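Clilance
Grippers / Fingers and pads / Wrist cameras / Head cameras / Brackets / Spares / Basket (0)

Home > Fingers and pads > Long fingers > Clandura flat finger, pair

Clandura flat finger, pair
Part no. 1408
Price: £44 the pair, screws included
In stock. Orders in before 2 pm go out the same day, not weekends.

Colour: white / dark grey / sand
Fit: Clilance parallel gripper body, Bramwell body with adapter plate, Tekach body (see note further down)
Add to basket

Long, flat, thin. Made for shelves, cupboards, drawers, the gap between one box and the next. If you're picking up tins off an open bench you don't need these, get the short padded ones and save your money.

Page rewritten after the cupboard tests. Old page said "suitable for all household tasks", sorry about that, it was copied over from the catalogue.

What's in the bag
Two fingers, left and right the same part. Screws. Spare screws, you will drop one. A strip of grip tape for the inside faces, not fitted. No Allen key.

What we tried them on
Low kitchen cupboards mostly. Plates lying flat on a shelf, clear plastic boxes of cups, baskets with holes in the sides. Doors already open, we were not testing doors. Same arm throughout, same controller, same speed. Only the fingers got swapped, then the camera settings. Three makes of finger:

Clandura flat, this page
Bramwell short padded
Tekach hooked tip

746 tries between the three of them, near enough an even split. Of those 534 were good, meaning the thing was lifted clear and put down again without help. Anything where someone had to put a hand in went down as a fail, even if it was only a nudge. Full sheet on request, it's a big ugly spreadsheet.

Plates, lying flat
Flat fingers best by a fair way. One finger goes under the rim, the other comes down on top. Works on anything with a raised rim. Dead flat plates are hard for all three. Glossy plates want the grip tape on, bare plastic slides.
Bramwell: too fat to get under. Pushes the plate back until it meets the wall, then you've lost it.
Tekach: hook gets under nicely but scratches glaze. We stopped early with these on anything decent.

Baskets, holes in the sides
Tekach wins. Hook in a hole and pull. Flat fingers can pinch the top edge and that's fine if the basket is light. With a full basket they bend, you can see it, and then they let go.

Clear boxes
All three poor until the camera was sorted out, see next bit. After that, flat fingers and Bramwell level.

Cups stacked on their sides
Flat fingers, slowly. Tips go between the rims. Bramwell takes two cups at a time whether you want two or not.

Camera and colour, please read before picking white

White is the one most people order, no idea why, it looks clean I suppose. In a dim cupboard with the wrist camera on auto exposure the camera looks at the dark back wall, opens up, and white fingers glow. You lose the edge of the tip. For a person driving by eye it's a nuisance. For anything that finds the tip from the picture it's worse, it will put the tip somewhere it isn't. 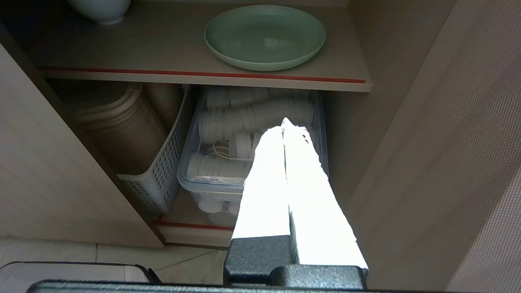 Can I use the white fingers with the wrist camera left on auto exposure?
You can, but expect poor tip tracking in dark cupboards. Lock the exposure with the fingers in view and the cupboard light as it will be during the job, or order the dark grey.

Locking it is simple enough. Put the gripper where it will be working, half inside the shelf. Bring exposure down until you can see a shadow line between the fingers. Lock it. The back of the cupboard will look too dark and you'll want to bring it up again, leave it. Save as a preset with a name you'll recognise in a month.

Sand is the middle option. Good against grey worktops, bad against beige shelving, disappears altogether against some of it. Most kitchen units we've met are beige or cream so think on.

Dark grey is what we leave on our own arm now. Against the inside of a cupboard it's a bit low in contrast but the edges stay put. Grey on a charcoal gripper body does mean you can't tell at a glance where finger ends and body starts. Bit of white tape at the base fixes that.

Wrist camera or head camera

Asked a lot, so. Both if the budget runs to it. If it's one or the other:

Wrist camera sees the tips and the thing being picked up, right up to contact. Sees nothing of the door behind it. Every knock we had on an open door was with the wrist camera only. The arm comes back out on a different line from the one it went in on and there's the door edge.

Head camera sees the whole cupboard, door, hinges, worktop lip, what is on which shelf. Good for choosing where to go in. From standing height looking down at a low cupboard the worktop cuts across the top of the view, and the shelf hides the back of whatever's underneath. A box pushed well in on the bottom level, you get the front of it and guesswork. 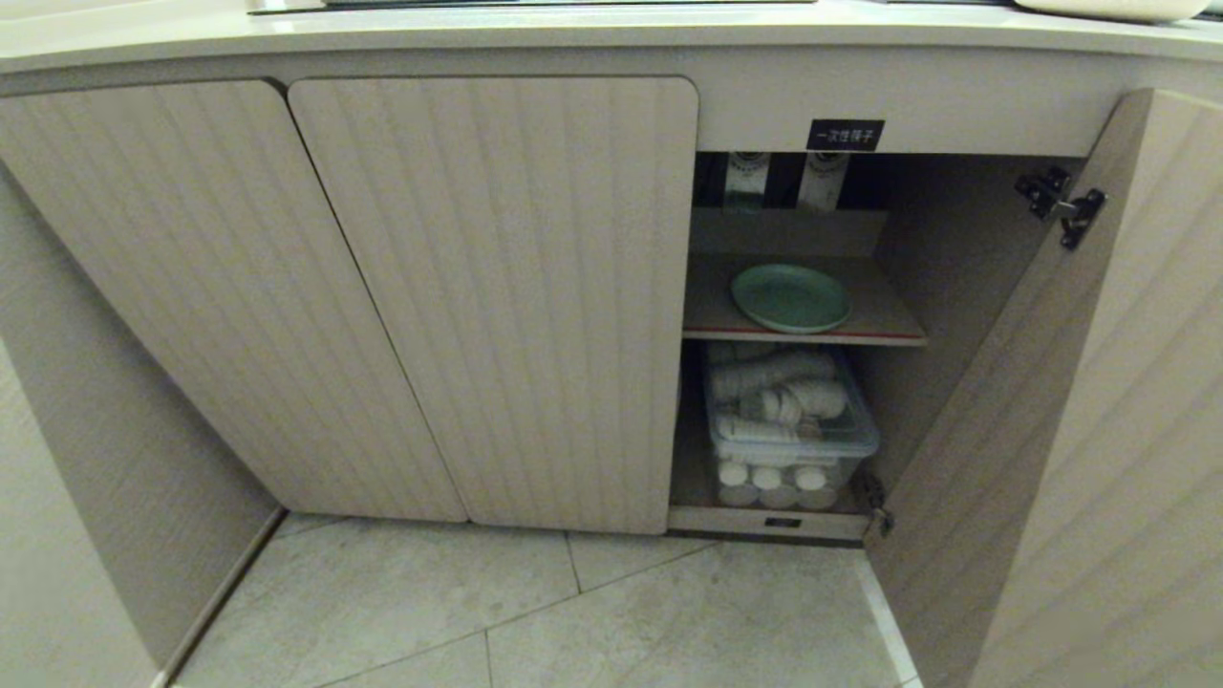
So the head view picks the target and the way in, then hand over to the wrist once the tips are past the cupboard front. We tried handing over earlier and it was jumpy, the wrist view is mostly door and floor tiles at that point. Later is no good either, arm's in the way of the head camera by then. The front edge of the shelf makes a good mark for it. Coloured edge strip if you've got one, easy line for the software to find.

Tilt on the head mount matters more than the lens did. We had a wide lens on first and thought it was the lens. Put the standard one back, dropped the tilt, got more of the bottom shelf. Costs nothing. Lower the mount as well if your rig lets you.

Clear plastic again. Head camera on its own reads straight through a clear box and offers you whatever's inside as if the box wasn't there. Arm then goes for a cup and hits the wall of the box. Two things helped: teach it the rim of the lid, not the sides, and put a side light on low. Matt tape round the rim works too if you're allowed to put tape on other people's boxes.

Controller settings

These are for the Clilance controller. Tekach controller has the same settings under other names, their manual is all right. Bramwell, ring us.

Finger length: change it. Factory value is for the short padded ones. Leave it and the tips are in the shelf before the arm thinks it has arrived. This is the most common call we get.
Closing force: start low, the flat finger flexes. If the tips cross over, it's too high.
Approach speed inside a cupboard: slow. Then slower for the last bit.
Way out: tell it to reverse along the way in. Don't let it plan a new one with a door open.
Stop on contact: on. Flat fingers are soft enough that light contact doesn't always trip it, so drop the threshold a notch from where you had it with the padded ones.

Wilfredo Rivera did the settings file for the tests, there's a copy in the downloads tab. Load it, then still check the finger length yourself. It was saved with the adapter plate fitted and that adds to the reach.

Fitting

Power off. Old fingers off, keep the screws apart from the new ones, they look identical and aren't. New fingers in, flat faces inward. Do the screws up finger tight, close the gripper gently, let the fingers line themselves up, then tighten. If you tighten first they end up toed in and the tips touch long before the rest of the face does. A little toe-in is normal and useful for thin rims. A lot and you'll wear the tips.

Tekach body: fits, but only the newer one with the stepped mounts. Older smooth one, no. If unsure send a photo before ordering, returns are a pain for everbody.

Wear

Tips go first. They chip, then they go ragged, mostly from shelf edges and from being driven into the bottom of a cupboard. Ragged tip on one side is still usable for boxes and cups. Not for plates, it catches on the rim and lets go at a bad moment. You can trim the end square with a sharp knife and reset the finger length, we get a second life out of most pairs like that. Swap both when you swap, one new and one old don't meet properly.

Don't clean with solvent. Washing-up liquid and water. Grip tape off first.

Not suitable for
Anything hot. Knives. Full pans. Glass with thin walls unless you have the tape on and the force right down. Pulling doors open, the finger will bend round the edge and slip off, use the Tekach hook for that, we sell those too.

Loose string, cord, cable: careful. Flat fingers slide under a loop very easily and then the whole lot comes out with your cup. Happened more than once. Head camera rarely picks up thin white cord on white things. Check the box first, or back out the moment the load looks wrong.

Still to do
Same tests with drawers. Longer version of the dark grey. Dark grey tip on a white finger, several of you have asked and there are samples on the bench but they peel. December for the long ones if the moulds turn up when they're supposed to. No date on the others so please dont hold an order for them.

Delivery and returns
Small parcel rate, signed for. Unused pairs back within the month, in the bag. If you've put screws through them they're used. Orders placed on a Sunday get picked Monday.

Often bought with
Grip tape, roll
Adapter plate for Bramwell body
Tekach hooked tip, pair
Low side light, clip-on
Head mount tilt bracket

Downloads: settings file / fitting sheet / finger length chart
Something wrong on this page? Use the contact form and put 1408 in the subject line.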